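The gripper that let go

13 August 2019

I said I would write up the fault on the Stodstead arm once I was sure what it was. I am sure enough now, so this is the write-up. It is mostly for Rajitha Navaratnam, who has the same gripper and asked twice.

The job is simple. The arm takes a pair of tweezers out of a tool roll, lifts them clear and puts them back in a pocket. I had it running well in January, then left it alone for months while I did other things. When I started again it dropped the tweezers on 11 runs out of 50. It always happened on the way up, and always with the same small jerk just before.

My first thought was the finger tips. I cleaned them with alcohol and ran another 50. It dropped 20, so that was no help. Then I turned the closing force up, which I should not have done without looking further. The drops stopped for a while, but one run closed so hard that it bent a cheap pair and flicked them off the bench. They landed by my foot. I was sitting closer than I should have been, with no glasses on. I have since moved the chair back and put the stop button where I can reach it without leaning over the arm.

Raed Chidiac came over and asked to see the log, which I had been ignoring. It showed the gripper losing its supply for a moment and then coming back. On coming back it opened by a small amount to find its zero, and that was the jerk. The force setting had nothing to do with it. With more force the fingers just had further to relax before the tool slipped.

The supply dropped out because of the cable at the wrist. One of the wires had broken inside the insulation where it bends past the last joint. It looked perfect from outside. Raed found it by holding a meter on it while I turned the wrist by hand with the power off. It went open at one angle and came back at the next.
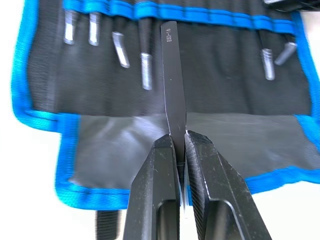 I made up a new cable with a longer loop and clipped it further back, so the bend is spread out. The force is back at its old value. I also changed the start-up routine so the gripper holds its position after a power loss and waits for me to press a key. That should have been the setting from the beginning.

Since then I have done 29 runs with no drops. I want to get to 50 before I call it fixed. Rajitha, check your wrist cable with a meter, and move the joint slowly while you do it.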